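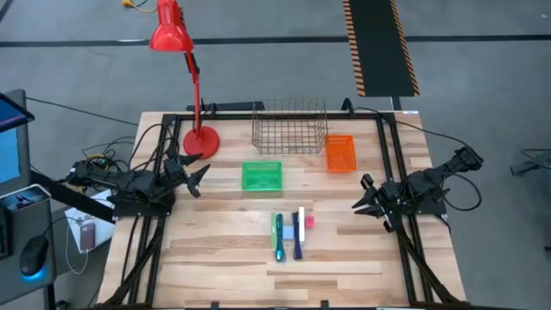 Can a robot tidy your desk yet? I've been asking that since April, when I fell down a very deep hole of videos of machines folding towels, and I still can't stop talking about it (sorry, everyone at work).

My answer this month is: sort of! And I'm thrilled with sort of.

Think about what clearing up a table asks of you. Pens go in one tray, odds and ends go in a basket, and you do it all while wondering what's for tea. A pair of arms with two fingers each has to find every single thing, decide which end to grab, close just hard enough and let go in the right place. Pens roll. Small blocks hide behind bigger ones. Wire baskets are a pain too, all those gaps to snag a fingertip on.

My mate Kenneth MacBrayne reckons we'll have one in every kitchen before his mortgage is paid off. Gillespie Semple, who fixes packing lines over in Prundon, laughed so much at that he had to put his pint down. His view is that the shop floor gets them first, since you can bolt everything down and there's no dog. He'd want 100 good picks out of 100 before he'd let one near a customer's order, and I do see his point. At home I'd take far less. If it cleared 40 bits of Lego off the rug and missed a few, I'd still make it a card!

What gets me is two arms working together. One holds, the other fetches. We do it all day without thinking – jar in one hand, lid in the other – and it's fiendishly hard to get right.

Laundry next time, I think. I've got opinions about fitted sheets, and Kenneth has already bet me a curry that a machine will manage one before I do.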